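How Do You Teach a Robot to Pick Something Up?

For kids who ask a lot of questions. Posted 7/13/20 by Coralie Quinlan

Say you want a robot to pick up a block. Easy, right? You'd just tell it. "Robot, pick up the block."

Nope. The robot has no idea what "pick up" means. It doesn't know where to put its arm, or when to squeeze, or how hard. You have to show it.

Two ways to do that.

Way 1: Grab the arm

You hold the robot's arm and move it yourself. Kind of like when a grown-up held your hand to help you write your name. The joints go soft so you can push them. You swing the arm over, bring it down, close the fingers, lift. All that time the robot is saving the bend of every joint, lots of times each second. Then you let go and press play, and it does the same moves back.

Grown-ups call this kinesthetic teaching. Say it like this: kin-es-THET-ik. Big word, means "teaching by feel."

Way 2: Drive it from far away

Here you don't touch the arm at all. You use a controller. Could be a joystick, a game pad, or a handle you wave around in the air. You move, the robot moves. This one is teleoperation. "Tele" means far, same as in telephone and television.

Far can mean across the room. Or it can mean the robot isn't even real!

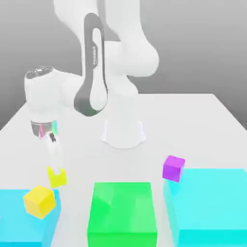
Practicing in a computer world is great for beginers. Knock something off the table? Press reset, everything is back. No dents. My friend Lindsay Tuhiwai teaches robots at a lab in Pomare, and she starts all her new helpers this way -- a colored cube, a block to set it on, go slow.

It's harder than it looks. On a screen you can't feel anything. You think you're right over the cube and you're off to the side. Lindsay's tip: stop above it first. Check. Then go straight down.

How many times do you have to show it?

Depends. If the cube is always in the exact same spot, once might do it. Just copy and repeat. But move the cube a little and a copycat robot grabs air.

So people show it again and again, with the cube in new places. Lindsay's team did 50 turns for their first try. Not enough. They got up to 354 before the robot could handle a cube it hadn't seen in that spot before. Each turn is called a demonstration, or demo.

The messy ones get sorted out too. If you bump a block or drop the cube, that demo mostly goes in the trash -- you don't want the robot to learn your goof.

Try it at home

You need a friend, a blindfold, a cup and a sock.

Your friend is the robot. Blindfold on, sitting at a table.

Round one: move there arm for them. Sock goes in the cup.

Round two: no touching. Only words. "Left. More left. Down. Close your hand."

Which was faster? Swap and go again, and move the cup this time.

Words to know

Gripper: the robot's hand. Lots of them have only two fingers.
Joint: a place where the arm bends or turns.
Demo: one time showing the robot the job.
Simulation: a pretend world inside a computer.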